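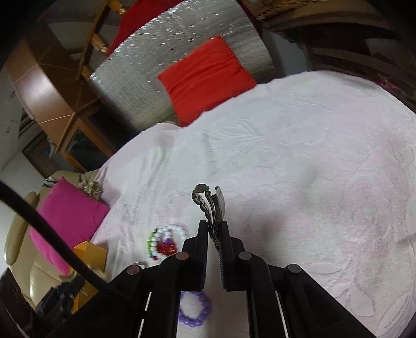 Call for participants: compare two hand-held grippers at home

Home | Projects | Take part | Contact

Do you have a drawer of bangles, beads or watches and a bit of patience? The Silldale manipulation group is looking for people to try two styles of finger pad on small, slippery, awkward household things, and jewellery is where we're starting! We've had a wonderful time with it so far (a wristwatch held up by its band is a lovely sight when you've spent years on cardboard boxes) and now we'd like many more hands on the tools than our own.

The two pads are the Flitine, which has ribbed inner faces, and the Kuroda, a flat rectangular pad. Both go on the same linkage, so once you've learned to squeeze one you've pretty much learned the other. You'll pick things up, hold them, put them down somewhere else, and tell us what felt easy and what drove you up the wall. Beds, tables, couches, whatever surface you've got is fine by us. Soft coverings are especially welcome, as a thin bangle that sinks into a blanket is a very different job from one sitting on a bare counter.
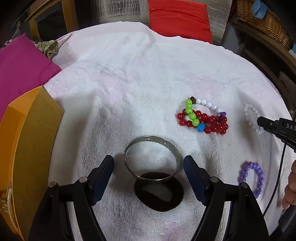

Beaded bracelets are the ones we argue over most. Do you go for a single bead, pinch the whole strand, or slide one finger through the loop and close on the far side? Elsa Pesonen favours the loop and will happily debate it with you at the training session. Untangling counts as a task too, and you can use two grippers at once for that if you like.

What you'd be doing
- One training session at our Brornham workshop, tea and biscuits provided
- 9 sessions in your own home, split between the two pads
- A short written note after each session, in your own words
- A group chat in January to go over the results together

Who we're after
Adults with reasonable grip strength in both hands. No technical background needed, and left-handers, please do apply, we're short of you! Bring your own jewellery or borrow a kit from us.

Participants receive $280 on finishing, plus travel to Brornham. We have room for eight households in this round. Applications close 9/17/25. Send a few lines on what you'd like to try picking up, and tell us which hand you write with.

Contact: Elsa Pesonen, Silldale, ext. 255 | © Silldale | Back to top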